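Ink marks on an oiled wooden worktop, and where to put the lamp
Posted by Ngân Lò, 10/14/23
3 min read · 16 comments · 31 shares

I have a rectangular worktop made of parallel wooden planks, finished with hard wax oil (Priline, clear satin, two coats). It sits in a black aluminium extrusion frame and gets used mostly for sketching and labelling. There are now several small marks near the middle. I think they are ink from marker pens left lying on the surface, but they could be in the grain. White spirit on a cloth did nothing. Can they be lifted without sanding the whole top? I would also like to know whether a table lamp with a plain white shade is adequate for this sort of work, or whether I need something on an arm.

Oanh Văn
2310 points

Find out what the marks are before you treat them. Permanent marker is usually soluble in alcohol and much less so in white spirit, so your first test says little. Put isopropyl alcohol on a cotton bud, hold it on one mark for a few seconds, then lift. If colour transfers to the cotton, it is ink.

Alcohol will also soften or dull a wax oil finish, so keep it off the surrounding area and expect a matt spot. Once the ink stops transferring:

Leave the spot to dry overnight.
Rub lightly with a grey non-woven pad, along the grain only.
Apply a very thin film of the same oil and wipe off the excess after ten minutes.
Leave it alone for a day before putting anything on it.

If nothing transfers, the mark is either mineral streaking in the timber or iron stain. Iron stain is blue-black and responds to oxalic acid, but that means stripping the finish locally. Try it on the underside first, and wear gloves.

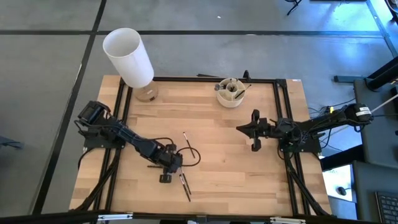
As for the lamp, a cylindrical shade with an open top sends a good part of its light at the ceiling. It is fine as general light and weak as task light. If you keep it, put it at the back, on the side opposite your writing hand, so that the hand does not throw a shadow over the line you are drawing. Check that the base stands fully on the wood – an extrusion rail has slots and may not be level with the planks.

Đặng
1011 points

Just sand it. 180 then 240, re-oil, done in an afternoon.

Skeleck
31 points

Spot sanding leaves a dip that shows under a low lamp, so I would try the alcohol first. I did mine in May and the ink came up in two passes, although a faint grey shadow stayed in the open grain. A pen tray would save doing it again. Mine is from Pirnunari and has a cork base. Store the markers flat with the caps pushed right on – a cap that is half seated will bleed into bare wood in a night.

2 replies hidden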